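Left gripper opens before the command
Opened by Ruxandra Văduva, Mon 13 April

We put a yellow shirt on a wooden hanger with the two Molura arms. On 3 runs the left gripper released too early and the shirt slipped back on that side. The arm shows no error.
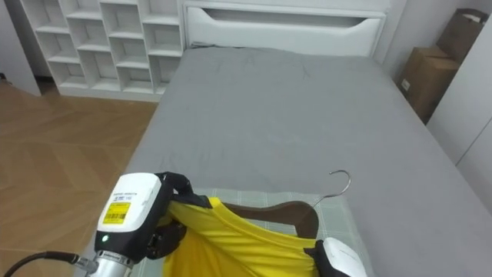 Issue 2000

I lowered the speed and repeated the work on the bed. The fault came again, always after the hanger was inside the shirt.

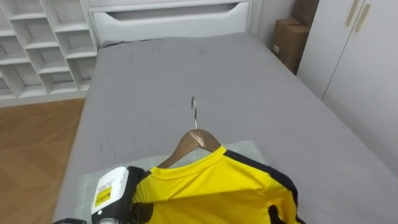 Does the gripper also open when the arm stands still?
It did so once, after I paused the program. I waited with my hands away from the arms.

After this I pressed stop, parked both arms and started the controller again. The log has a gap of up to 300 ms before each release. 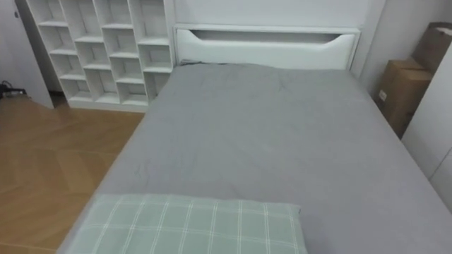

Florin Anghel: Please do not raise the grip force yet. A gap like this looks to me like a bad contact in the wrist cable. Did you try the spare one?

I changed the cable and we continued at the clothes rack.
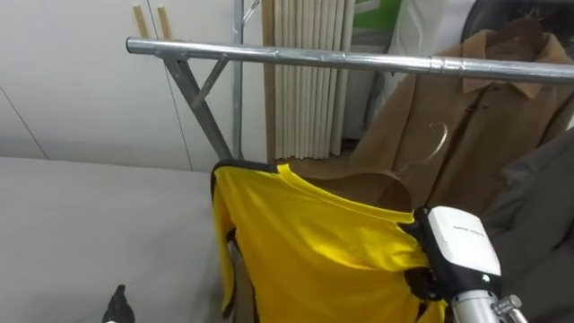

Status after cable change

4 runs without early release. I would like to keep the ticket open until Florin has checked the old cable.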